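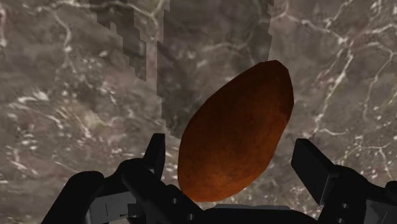
Marble with white veins

Home Explore Threads Saved Log in

3 min read

Right, a few of you asked how I went from crying over shop-bought puff to making my own most weekends, so here's the whole saga. Get a cuppa, it goes on a bit.

Started last December when my uncle's old baking tutor, Eusebio Pacheco, came for dinner and watched me unroll a packet of ready-made. He didn't say a word. He just picked up the box, read the ingredients out loud in full and put it down again. I have never been so told off in my life!

So the next morning I had a go. Flour, water, salt, a block of butter. How hard can it be, etc. The butter came out of the side on the first fold and by the third I had something like wet cardboard with yellow bits in. We ate it anyway (with a lot of jam).

Butter first, as it's the bit I got wrong for longest. You want it bendy but cold. Take it out of the fridge, bash it flat between two sheets of baking paper with a rolling pin, and if it cracks when you bend it, give it a few minutes and try again. If it smears, back in the fridge.

The bashing is loud. I live above a very patient man called Gunnlaugur Bundgaard and I now text him before I start. He gets the first turnover out of the oven, that's the deal.

Flour: I've tried the posh stuff from the mill shop in Lundau and I've tried supermarket plain, and for puff I can't tell the difference once it's baked. For bread, yes, massive difference. Save your money here and spend it on the butter.

Folding. Everyone argues about this and I've stopped joining in. I do letter folds (thirds, like a letter going in an envelope), quarter turn, chill, same again. Six in total if I've got the afternoon. I've done four when people were already on their way and it was fine, just a bit breadier in the middle.

I lose track of which fold I'm on EVERY time, so I poke the dough with a fingertip before it goes in the fridge. One poke after the first fold, two after the second. Old bakery habit, Eusebio showed me. Looks daft, works a treat.

Someone's just asked about marble. A stone top is lovely for this because it stays cool under the dough, but you don't need a whole kitchen of it. I managed for months on the ordinary worktop with a tray of ice sitting on it for a bit first. Dry it properly afterwards or your dough turns to glue.

And please wipe up lemon juice straight away if you do have marble. My mum's has a ring on it from a pancake day in the nineties and she still brings it up.

Summer was a disaster, I should say. That hot spell in July finished off three batches in a row and I sulked and made ice lollies until it cooled down.

Things I've made with it since: sausage rolls, an apple thing with no name, cheese straws (the best use, fight me), a very wonky pithivier for my sister's birthday. The pithivier leaked. Half the almond filling ended up on the oven floor and the flat smelled amazing for 2 days.

Scraps! Don't squash them into a ball, you'll wreck the layers. Stack them flat on top of each other and roll again. Not as tall but perfect for palmiers with too much sugar.

Freezes really well too. I wrap it in 250g slabs, which does one pie lid for my tin. There are 11 in there at the moment and no room for peas.

Oh, and to whoever asked about the oven: hotter than you think for the first bit, then turn it down once it's risen. Mine runs cold so I'm no use to you on exact temperatures, sorry. Get a cheap oven thermometer, they're worth every penny.

Next up is croissants. Eusebio says I'm not ready. I've bought the yeast.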